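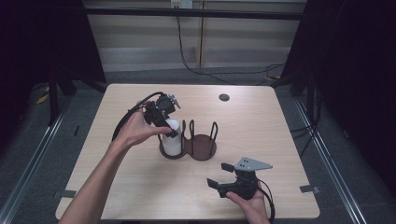
Search this site Search Type and press enter

Monthly walk-round, staff kitchen and tea point, Pagano building, first floor
Done by: Osvaldo Dal Bello
Date: April 11, 2024
Sheet no. 382

1. Floor clean and dry, no trip hazards
Mostly OK. Mat by the sink curling at one corner again. Taped down for now, needs replacing.

2. Kettle and toaster, leads and plugs
Kettle fine. Toaster lead nicked near the plug, taken out of use and labelled. Do not put it back!! Fulvio has the spare.

3. PAT labels in date
Microwave yes, runs out August. Fridge label missing altogether. Asset no. 532 if anyone is looking for it in the book.

4. Water boiler
Limescale bad. Windine due to service it, no date from them yet. Drips when the tap is pushed right back. Hot water sign still up.

5. Fridge temperature
Reading 7, should be 5 or under. Turned down one notch. Check again tommorow and write it on the door sheet please, last three lines are blank.

6. Fire blanket and extinguisher
Blanket OK. Extinguisher OK, pin in, gauge in green. Bin had been pushed in front of it. Moved.

7. Fire door
Wedged open on arrival. Wedge removed. Third month running. Closer is slow but does latch.

8. First aid box
Blue plasters down to two. Eye wash in date. Order a box of 20, the Brarnex ones, the others dont stick.

9. Cupboards and shelves
Top shelf overloaded, heavy pans above head height. Moved the worst to the bottom. One hinge loose on the end cupboard, job ref 996 raised.

10. Crockery
Two chipped mugs binned. Any more with chips, same, don't put back on the shelf.

11. Cleaning products
Locked away, sheets in folder. One spray bottle with no label, emptied and thrown out. Folder still has the old Hulia sheet in it, swap for the new one.

12. Lighting
Tube over the worktop flickering. Reported.

Comments from F. De Luca:
Toaster swapped. Fridge read 5 when I looked so leave the dial alone. Mat on order. Will chase Windine, left a message already. Item 7, have asked for a hold-open linked to the alarm, waiting on a price.

Actions open: 3, 4, 7, 8, 9, 12
Signed: O. Dal Bello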